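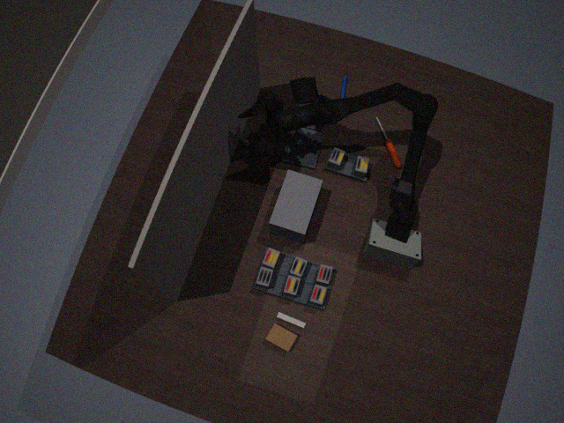
Thread last edited 13/05/2022

I finally sat down with the new Blu-ray of The Lodhi Inheritance, which I have been waiting on for longer than I'd like to admit, and I have too much to say for one post. So get yourself a drink and bear with me, this will run on a bit.

For anyone who doesn't know it, this is the old-house chiller where two sisters come home for the reading of a will and find a third chair already set at the table. I first saw it on a fuzzy late show with my aunt, who fell asleep before the good part and still told everyone it was a wonderful picture.

It has never had a decent release over here. There was a VHS tape with the greens all gone to mud, and then a bargain DVD from Plastgate that was missing the whole greenhouse sequence (how do you lose a greenhouse?). I kept both of them anyway, because I'm like that.

The new disc is from Reltex, and oh my goodness, the color! The staircase scene used to be a brown smear with a candle in it. Now you can see the pattern on the wallpaper, and the older sister's dress is a deep plum that I would have sworn was black.

There's a little flicker in reel two, and a scratch down the left side during the carriage ride. I didn't mind either one. I would much sooner have a few scratches than everybody's face smoothed out like candle wax, which is what happened to a couple of my other favorites.

Sound is the original mono and it's clean. The organ music comes through beautifully - so beautifully that my dog got up and left the room when the will was read. You may want to turn it down a touch for the cellar scene if you live in an apartment.

Now the extras. The commentary is by Huiling Luo, and she is a delight. She talks about the sets being reused from a costume romance, and she spends a good long while on the actor playing the butler, who has maybe the best raised eyebrow in all of horror. She does go quiet in the last stretch, but so would I, it's a tense ending.

There's also an interview with Ansel Crenshaw, who was a kid on the camera crew and remembers the fog machine giving everyone a cough. It runs 40 minutes and I could have listened to him all evening. He tells one story about the stuffed raven that I won't spoil for you.

The booklet is my one real grumble. Six pages, and 2 of those are ads for the rest of the line. The essay is fine as far as it goes, but it stops just when it gets to the censor cuts, and that was the part I wanted to read.

Several of you asked about the limited slipcase. Mine is number 1156, and the corner came a little dinged, but the painting on the front is lovely, so I'm keeping it. The regular edition has the same disc inside.

Next on my pile is the Flustex double feature, the one with the moth woman and the haunted lighthouse. If anybody has already watched it, tell me which one to start with, and please don't tell me who's in the lighthouse.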